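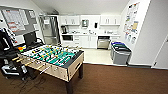
Frøydis Eide wrote to us in March that her office had money for one robot and had three opinions on what it should do first. She wanted to know if she should pay for the robot that can do everything, or for the small one that can only carry cups. Her question comes to us so often that we rebuilt this page to follow it.

Hondel Tidy 2
Mobile service robot for office kitchens and break rooms

Enquiries: use the form at the foot of the page, or telephone before 4 pm
Availability: to order
Purchase, lease or trial

Overview

The Hondel Tidy 2 is a wheeled robot with one arm and a lifting column. It is made for the small jobs which come back every day in a shared room: collecting cups from tables, bringing them to the counter, loading the dishwasher, putting small packaging in the correct bin. It works on carpet and on tile, and it passes from one to the other without a ramp if the edge is flat.

It is not made for cooking, for lifting people or for cleaning windows. Please do not buy it with these plans.

What a break room asks from the robot

Many buyers begin with the specification of the arm. We recommend to begin with the room. A typical office break room has a kitchenette along one wall, a fridge, a coffee maker, a dishwasher, a pair of bins for recycling and rubbish, and in the open part a games table and a few chairs. For each of these there is a question that changes the price.

Fridge. Large double-door fridges have strong seals. The standard gripper opens most of them, but the pull must be tested on site. If the seal is too strong, you need the reinforced wrist.

Cabinets. Vertical bar handles are the easiest for the gripper. Knobs are possible. Push-to-open doors without any handle are not supported at this moment.

Dishwasher. The door must come down fully with the robot standing in front of it. Measure the free floor with the door open, not closed.

Bins. Coloured lids are good for people and also for the camera of the robot. The robot learns the lid colour and the position together, so if the bins change place, the bin lesson must be repeated. The standard gripper can lift a hinged lid. It cannot press a pedal.

Games table. Foosball rods stick out at the side, and they move in and out when people play. The laser scanner is mounted low and sees the legs of the table but may not see a rod. The upper depth camera sees the rods, so this camera must be included in the order if there is such a table in the room. We make it an option to keep the base price down, but for break rooms we always advise it.

Cables on the floor. Thin cables on carpet are the most common cause of a stopped robot. A cable channel is cheap and every hardware store has it. Please budget for it before any accessory from us.

Office chairs. They roll, so the robot does not keep them in its fixed map. It looks again for them on every trip. You do not need to do anything.

Technical data

Width of base: suits a passage of 900 mm or wider
Payload of arm, stretched out: 2 kg
Drive: two driven wheels and castors
Floor: low-pile carpet, tile, vinyl, sealed timber
Gripper: two fingers, rubber pads, replaceable
Charging: dock on ordinary wall outlet
Emergency stop: on the column, front and back
Network: office wifi, or own router (optional)

What is included

Robot with standard gripper, charging dock, one spare set of finger pads, printed manual, and the first mapping of one room by our technician. Travel outside the metropolitan area is charged separately.

Options

Upper depth camera
Reinforced wrist for heavy doors
Second charging dock
Tomix tray for cups and small bottles
Clustari scheduling software, for sites with more than one robot
Own router, for offices where the IT department does not allow the robot on the house network

The Tomix tray is the option that our customers are happiest with. Without the tray the robot carries one cup at a time, and people who watch it become impatient.

How to budget

We ask you to make the budget in two parts, the purchase and the first year. The first part is easy, you find it in the quotation. In the second part, please put finger pads, one service visit, staff hours for teaching and the changes in the room itself. This last line is forgotten very often. It can be only a cable channel and some coloured labels, but it can also be a door which must be hung the other way.

Staff hours deserve attention. In the first two weeks one person on your side should be free for an hour each day. After this the robot works mostly alone, but it will still ask for help through the app when it finds an object it does not know. A toy left on a games table is a good example. It will not throw it away. It sends a photo and waits for the answer.

Lease customers pay monthly and get the service visit included. The minimum term is 3 years. For offices that expect to move in this time, we advise the trial first, then purchase.

Planning the site visit

Before the visit we need a floor plan, a hand drawing is sufficient. Please mark the wall outlets, the line where carpet and tile meet, and which way each door opens. Do not tidy the room specially for us. The technician wants to see it on a normal working afternoon, with cups on the counter.

The visit is done by Suleiman Ogbonna or Ineke Hoekstra. They bring a force gauge for the fridge and the dishwasher door and you receive their report together with the quotation. The visit costs $100, and this amount is taken off the invoice if you order.

Questions from buyers

Can it make coffee?
It can put a cup under a machine and press one large button. It can not fill a glass jug with water in a reliable way, and we do not sell it for this.

Does it work when people are in the room?
Yes. It slows down near people and stops if someone steps close to the arm. During lunch this means it is slow. Most sites program the main round for 3 pm.

Can we use the gripper from our older Ogunleye arm?
The flange is the same, the connector is not. Chukwuemeka Anozie in our workshop can make an adapter cable, please ask for the price.

Who owns the photos the robot takes?
You do. They stay on the robot unless you choose remote support, and then they are deleted when the support case is closed.

Ordering

Send the form with your floor plan and the number of rooms. For lease and trial contracts, write to the attention of Fatima Yusuf. The quotation is valid until the end of the following month. Colour of the cover panels is light grey, other colours on request.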